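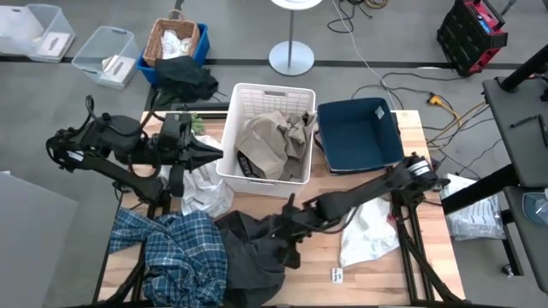 Figure 3. Two black robot arms at a wooden table with a white plastic laundry basket.

Research > Comics Studies > Papers

4.2 Page turns and the delayed punchline

The corpus consists of seven collected volumes of the weekly strip Dasent, published in Salinas for readers under twelve. Each episode was coded for the panel in which the villain's plan fails. In most episodes the failure falls in the first panel after a page turn — a placement that hides the result until the reader acts. Episodes confined to a single page use a wide final panel instead.
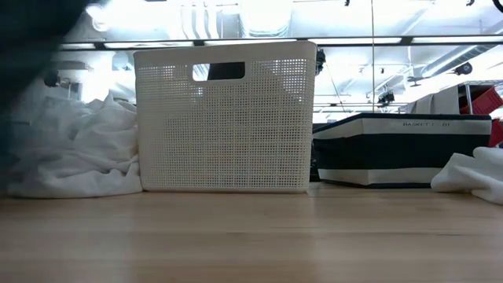 Sidekick dialogue was coded separately. Speech balloons assigned to the henchmen are shorter than those of the villain and tend to sit lower in the panel, so they are read last. The companion series Birholm does not follow this pattern. Its balloons are stacked by speaker, and the joke is usually carried by a caption. Coders disagreed on five episodes, all with silent endings, and these were left out of the page-turn analysis.
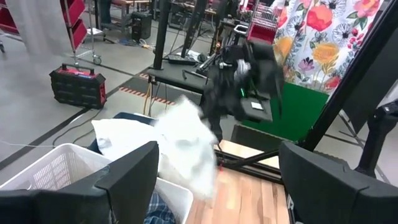
Gromow objects that the volumes were re-paginated from the weekly issues, so some page turns may be the work of a book designer. The original issues from December onward were checked, and the placement held there.

We use cookies to remember your reading settings. Accept | Decline

Comments (3)

inkwell7: Were the balloon lengths counted in words or letters?

panelgutter: Would like to see the silent endings treated on their own.

mara_k: The Birholm captions changed a lot in later volumes. Which ones did you use?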